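Search student projects
Enter keywords Go

Putting Together Brurance: A Report on Our Short Fiction Magazine
Creative Writing, Second Year Project
February 2023

When our group first sat down to choose a project, most of us wanted to write something of our own, and I was probably the loudest about it. We had all been to the open readings in Rundov over the summer and come home full of ideas (and, in my case, with a bag of second-hand magazines I still haven't finished). After a long afternoon of talking we agreed to make a small magazine of short fiction by other people, and to learn what happens to a story between the writer's desk and the reader's hands. We called it Brurance, which was a made-up town in one of our workshop pieces, and the name stuck before anyone could think of a better one.

The plan was to bring out one print issue, with a web version to follow. We opened for submissions in August and asked for stories of any kind up to 1438 words. I am often asked about that limit. It was simply the length of the longest story that would fit on four of our pages without making the type any smaller, and we all grew quite fond of it.

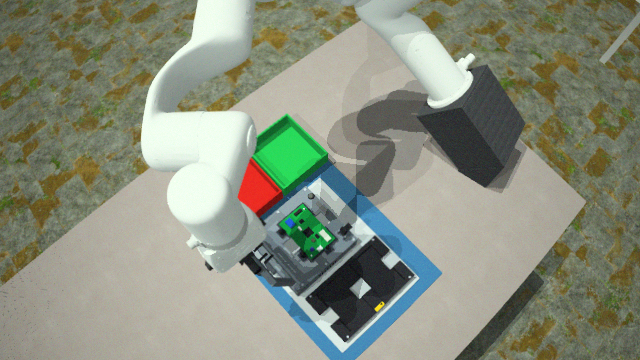 Reading the submissions

We received 51 stories, which was far more than we had hoped for and kept us very busy indeed. Every story went to 2 readers, who wrote down their thoughts separately before they were allowed to talk to each other. I would really recommend this to anybody doing a similar project! In the first week we read everything together round a table and found that whoever spoke first tended to carry the rest of us along, so a few quiet, slow-burning pieces nearly went into the wrong pile.

We took the writers' names off before reading. This mostly worked well, though one or two had put their name in the header of every page, and another had named the narrator's cat after herself, as we learned later from her biography. We left both kinds in and tried our best to forget what we had seen.

Turning stories down was the part I liked least. Our first letter was short and sounded like a gas bill. The second version thanked the writer by the title of the story and mentioned one thing a reader had enjoyed, and several people wrote back to say they were glad of it.
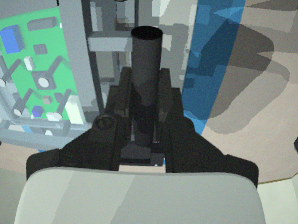 Editing and proofs

I had imagined editing as a matter of commas, and there were plenty of those, but the larger part of it was writing letters. For one story, a ghost story set in a launderette, the file grew to eleven versions, and the ending we printed was the one from the third. The writer was very patient with us. The finished piece came to 1157 words and I think it is the best thing in the issue.

We set the pages in Hirano, a plain, slightly old-fashioned typeface, and read the proofs aloud in pairs, punctuation and all. It is slow work and you feel rather silly saying "open quotes" for an hour, but we caught a missing paragraph that way.
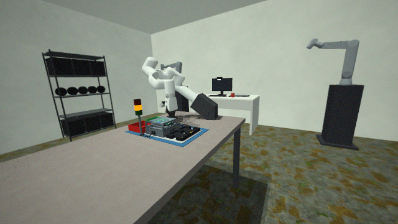 The cover took us longer than any single story. We began with a drawing of a lighthouse, then a photograph of the harbour, and neither of them suited a magazine with so many kitchens and bus stops in it. In the end we wanted something quiet, a flat blue with a thin white border running round it, like the mat laid on that grey worktable, and the title set small near the top. The printer's first copies came out greener than we liked, so we asked for a second test and paid for it out of the biscuit money.

What I would do differently

I would write the contributors' biographies page much earlier. People take a surprisingly long time to describe themselves in fifty words, and ours were still arriving on the morning the files were due. I would also agree a house style before editing anything, as we spent a whole evening changing double quotation marks to single ones.

The remaining copies are in the department reading room, and the group that takes over next year would like to put together an anthology under the title Kanance. I have left them my notes, the proof pages and the style sheet, along with the password for the submissions inbox.

Recent projects
A Year of Book Reviews in the Local Paper
Writing for Radio: Four Short Plays
Translating a Children's Story
How We Ran a Poetry Night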